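The Last Nut Drawer in Putmont

Eglītis Hardware opened in 1947 with a single counter and a wall of drawers. Ülle Lepik runs it now. Her stock book lists 1,440 kinds of fastener, and she still sells them one at a time.

Most of her trade is repairs – gates, mowers, bed frames. A customer from Drandwood once drove over for 7 washers.
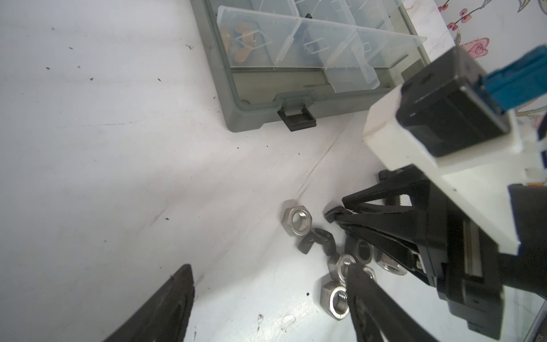
Keeping Sizes Apart

Lepik tells customers to sort by thread first and finish second. Heino Ozoliņš, her Saturday help for years, kept his spares in jars. 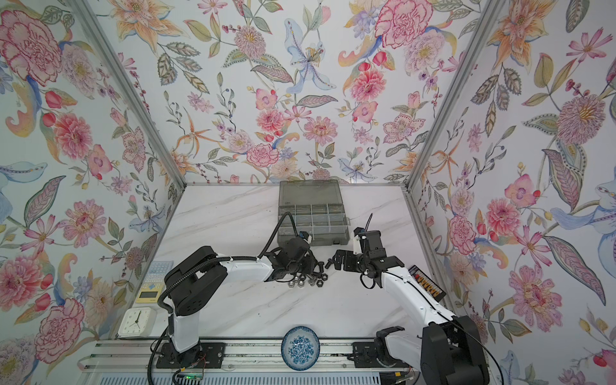 An organizer box with small compartments, lid raised.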